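We use cookies to remember your newsletter choice. Accept | Settings
Reading time: 4 minutes

Giving small things a board of their own

I have been meaning to write about boards for months, and a wet Wednesday seemed as good a time as any. If you have a wooden cutting board that has gone out of favor in the kitchen (too wide for the sink, perhaps, or a bit bowed in the middle), please don't put it out with the trash just yet. It can have a very useful second life as a place to sort little things.

Mine came from a housewares stall in Arnstead, years back, and it did seven Thanksgivings before I bought a heavier one. Now it lives behind the sofa, and whenever the odds-and-ends drawer won't close, out it comes. I lay it flat on the carpet, where there's room to stretch my legs, and everything gets put on the wood first - caps, lids, little plastic bits, whatever is in there. Small pieces vanish into a beige carpet so easily! On pale wood you can see them, and when supper is ready you can pick up the board and move the whole job somewhere safe.
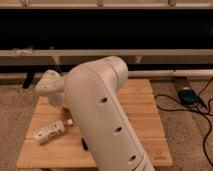
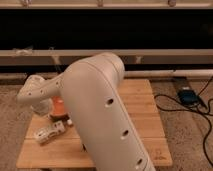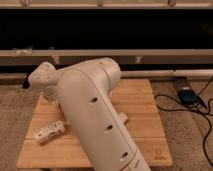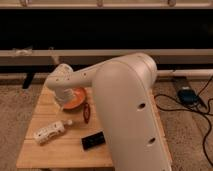 The pale strip-wood board, with the white plastic piece on it in all four.

Do put out only a few things at a time. I used to tip the entire drawer over and then lose heart, and I'd end up scooping it all back in and feeling cross with myself. A handful is plenty. Keep a cap right beside the thing you think it belongs to, and try it there and then, before you get distracted by the mail.

A shallow bowl is a great help too, especially a bright one. I have an old one from Zomora that I use for anything that rolls. If you have no bowl to spare, the lid of a cookie tin will do nicely.

Now, looking after the board. If it has been in the kitchen, give it a good wash and let it dry standing on its edge overnight. For rough spots I start with 80 grit paper and go over it again with 100, always along the grain, and wipe off the dust with a barely damp cloth. A little mineral oil afterward brings the color up beautifully, but leave it a full day before it goes anywhere near your carpet - I have a mark by the window that I'd rather not discuss.

One more thing: once a board has been used for drawer bits, I keep it for that and don't chop on it again. A loop of string through the handle, if yours has one, will tell everyone in the house which is which.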